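4. Covering the walls and the table

Before you start with this section, the two corner posts must stand firm on the table (see section 3). If a post still moves when you push it with one hand, go back and tighten the foot screws first. Later you can not reach them without lifting the cloth.

You need: the three wall boards, the wallpaper, the paste, a soft brush, a sharp knife, the table cloth, the clips from the small bag, an iron.

4.1 Wallpaper

1. Lay the boards flat on the floor with the smooth side up. Wipe away the dust.
2. Cut the paper for the back board first. The pattern runs in vertical bands, so please look which way is up before you cut. Leave 32 mm extra on every side.
3. Mix the paste and let it rest for 11 minutes. Stir again.
4. Brush the paste on the board, not on the paper. Put the paper down from the top edge and press out the air with the brush, from the middle to the sides.
5. Do the same with the left and the right board. Begin each one at the edge which will meet the back board, so that the bands look tidy in the corner.
6. Fold the extra paper around to the rear and let all the boards dry overnight.

Note: Small bubbles usually go away when the paper dries. Large ones you can open with a pin.

Caution: The knife is very sharp. Cut away from your hand and keep children out of the room during this step.

4.2 Putting up the walls

1. Slide the back board between the two posts until it touches the table.
2. Hang the left board, then the right board. The side boards do not stand parallel. They come a little closer together towards the back, and this is correct.
3. Check from the front that no grey board edge is showing next to the aluminium.

4.3 The cloth

1. Iron the cloth on the reverse side with low heat. The colours of the flowers can become dull if the iron is too hot.
2. Spread it from the back edge to the front and smooth it with both hands. A fold under the blocks will make them tip over.
3. Fix it with the clips under the table, starting with the corners.

Note: The cloth can be washed cold. Please wash it alone the first time. A spare cloth has the order number 228.

4.4 Blocks and bins

1. Put the bins in their place first and the blocks after.
2. Put some of the blue blocks in the black bin and the others in a loose pile in front of it, with the small cubes spaced out on the cloth. 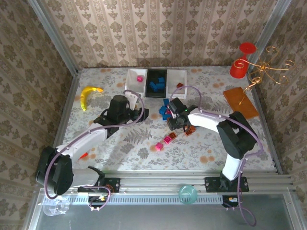
3. Use blocks of one colour for the first round of sorting. When this goes well, mix in a second colour.
4. At the end of the day put all blocks back in the bins and shake the crumbs and dust from the cloth.

Caution: Do not place a lamp with a hot bulb near the walls. The paper is not fire resistant.

If a part is missing, please write to Liesl Trummer at Gramness and name the section number and the part.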